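Home About Jobs Visit Contact

Seasonal Orchard and Cider Room Assistant - Poirier Farm

Posted September 5, 2022 by Colleen Doucette

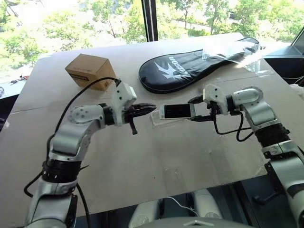 Poirier Farm is hiring one assistant for the apple harvest and the pressing season that follows it. The job is full time and lasts 12 weeks. We grow eating and cider apples and sell most of the cider under the Plolcombe label.

The first half of the season is mainly picking and sorting. After that you will move indoors to help with washing, pressing and bottling. In a normal week we fill 3000 bottles, so expect a lot of lifting and a lot of cleaning up. You will also take a turn in the farm shop when it is open.

What you will do:

Pick fruit from ladders and from the ground
Sort apples by size and condition
Wash crates, hoses and the press at the end of each shift
Label and pack bottles for delivery
Serve customers and run the register

You need to be 18 or older and able to lift 40 pounds. A driver's license is useful but we can manage without it. Experience with fruit is welcome - we have also hired people straight out of restaurants and warehouses, and they did fine. Work starts at 7 a.m. and finishes at 3:30 p.m., with a paid half-hour lunch. Some weekend shifts in the shop are required.

Pay is hourly and goes out every two weeks. We supply gloves and rain gear. Bring your own boots. There is no housing on the farm, and the nearest bus stop is a 20-minute walk from the gate.

You will report to Amrit Boychuk in the orchard and to Jocelyn Grewal in the cider room. People who do well are usually asked back for pruning, which runs until April.

To apply, send a short letter and the names of two people you have worked for to Colleen Doucette at the farm office, 3463 Jumodley Road. You can also drop them off at the shop counter. We will call everyone we want to meet, and interviews take half an hour, including a walk through the rows - wear shoes you don't mind getting muddy.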